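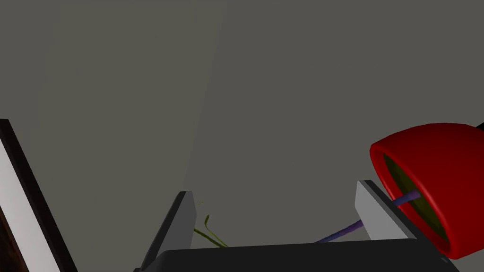

Der Becher ist das eigentliche Problem

Wer wissen will, wie weit Haushaltsroboter sind, sollte sich keine Vorführung ansehen, in der ein Arm Handtücher faltet. Aufschlussreicher ist ein abgeräumter Tisch, genauer: der Zustand vor dem Abräumen. Ein Trinkbecher, in dem noch ein Strohhalm steckt, gilt in der Robotik als unangenehmes Objekt. Der Becher ist starr, rund und breit, der Halm dünn, lose und länger als der Behälter. Greift die Maschine den Rand, kippt der Inhalt. Greift sie den Halm, bleibt der Becher stehen.

Bei Vestergaard, einem Entwickler von Greifsystemen mit Sitz in Bekemum, beginnt diese Arbeit in der Simulation. 1823 virtuelle Griffversuche hat die Gruppe im April ausgewertet, alle mit einem Zweifingergreifer und einer Kamera nahe am Handgelenk. Die Kamera sieht, was zwischen den Fingern liegt, und verliert dafür den Überblick. Steht ein Becher seitlich zum Greifer, ist oft nur ein Teil davon im Bild, dazu ein Stück Wand und vielleicht die Blattspitzen einer Pflanze, deren Topf irgendwo unterhalb des Sichtfelds vermutet werden muss.

»Für einen Menschen ist das eine triviale Ergänzung«, sagt Līga Mockus, die bei Vestergaard die Bewegungsplanung verantwortet. »Für den Planer ist es eine Hypothese mit Fehlerbalken. Er weiß nicht, ob hinter den grünen Strichen ein Kilo Keramik steht oder ein Büschel Plastik.«

Von den 1823 Versuchen endeten 1664 mit einem Griff, den die Auswertung als stabil einstufte. Das klingt nach einem gelösten Problem. Als stabil gilt ein Griff allerdings schon, wenn das Objekt vier Sekunden lang in den Fingern bleibt. Ob es danach aufrecht abgestellt wird, ist ein zweites Kriterium, und ob der Halm noch darin steckt, ein drittes. Beide werden getrennt erfasst und fallen schlechter aus.

Der Übergang in die Wirklichkeit kostet weitere Prozentpunkte. Gerenderte Oberflächen sind sauber, das Licht ist gleichmäßig, eine graue Wand ist tatsächlich nur grau. In einer Küche spiegelt der Becherrand die Deckenlampe, und der Tiefensensor meldet an dieser Stelle ein Loch. Dünne Gegenstände verschwinden aus der Punktwolke ganz. Mockus' Gruppe variiert deshalb Reibwert, Masse und Beleuchtung von Lauf zu Lauf — ein übliches Verfahren, das die Lücke verkleinert und die Rechenzeit vervielfacht.

In der Fertigung liegt die Messlatte anders. Prarkthorpe, ein Zulieferer für Kunststoffteile, lässt einen baugleichen Greifer Behälter aus einer Kiste auf ein Band setzen. Fast 559 Teile schafft die Zelle pro Stunde. Die Teile sind identisch, die Kiste steht in einer Aufnahme, und wenn etwas herunterfällt, liegt es hinter einem Zaun. Mit dem Küchentisch hat das wenig gemein, obwohl Hardware und Regler dieselben sind.

Das Pflegeheim Wistcombe wiederum hat einen Versuch mit einem Abräumroboter nach wenigen Wochen auf die Nachmittage beschränkt. Der Arm arbeitete zuverlässig, solange nur leere Becher auf dem Tisch standen. Halbvolle erkannte er nicht, und für jeden Tisch brauchte er länger als eine Servicekraft für den ganzen Raum.

Mockus hält Abräumen unter Aufsicht für machbar, unbeaufsichtigtes Abräumen in einer fremden Wohnung vorerst nicht. Als Nächstes will ihre Gruppe den Greifer vor dem Zufassen ein Stück zurückfahren lassen, damit die Kamera ein zweites Bild aus größerem Abstand liefert. Das verlängert jeden Zyklus. Um wie viel, wird derzeit gemessen.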